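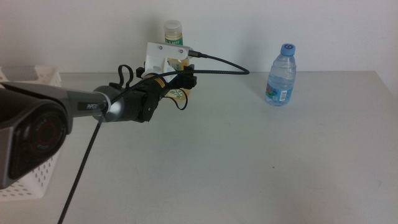

Arm with the PiPER name on its side, white tabletop.

Theatre History, Unit 8
The prompter and the prompt book

Reading before the class: the two Skimitz prompt books (copies are in the reading room, shelf 316). Please bring your notes on the Ollov playbills also, we will need them in the second half.

1. Where the prompter sat

In the last unit we looked at the stage from the side of the audience. Now we go to the other side. In the Skimitz playhouse the prompter had first a stool in the wings, on the left of the actor who faces the public. Later a box was cut in the front of the stage floor, with a small wooden hood. From the stool he could see the entrances but he heard badly what was said far upstage. From the box he saw all the faces, but he could not give a sign to the stage hands, so a bell cord was put in.

Look at the plan in your handout from last time and find both places. The box is drawn too wide there.

2. What is in a prompt book

A prompt book is normally a printed play with blank leaves bound between the pages. On the blank leaves we find:

entrances, marked some lines before the actor must appear
calls for music, thunder, lamps
cuts, sometimes with a second hand which restores them
names of actors, when a part changed hands

The third point makes most difficulty for students. A line crossed out in ink and then underlined with pencil was usually played again in a later season. We can say "later", but we cannot say in which season unless there is a playbill to compare.

3. The first Skimitz book

This is a comedy in two acts. It belonged to the Verum company, which played winters in Skimitz and went on tour in spring. The playing time written on the last leaf is 90 minutes. For the text as printed this is too short, and if you add up the cuts you will see why. Almost the whole of the part of the old aunt is gone. In the Aoun copy of the same play she is still there, and she even has a song.

My own opinion is that the company had at this time no actress for such parts. Other teachers prefer to explain it with the taste of the public. Both explanations are possible and in an essay you may defend either, but you must quote the leaves.

4. Learning the parts

Actors did not receive the whole play. They received a "side", that is, their own lines with the last words of the speaker before them. An actor could therefore come to the first rehearsal without knowing how the story ends. Rehearsals were few, often only 2 for a play already in the repertory. It was normal work for the prompter to give the first word of each speech in a low voice, also when the actor had not forgotten anything.

Words to know: side, cue, call, repertory, benefit night, upstage, wings.

For the seminar

Choose one opening from the first Skimitz book and copy all the marks, with the colour of the ink. Then compare it with the Aoun copy and write one page on the differences. Handwritten pages are accepted if they can be read.

Next unit: benefit nights and how the money was shared.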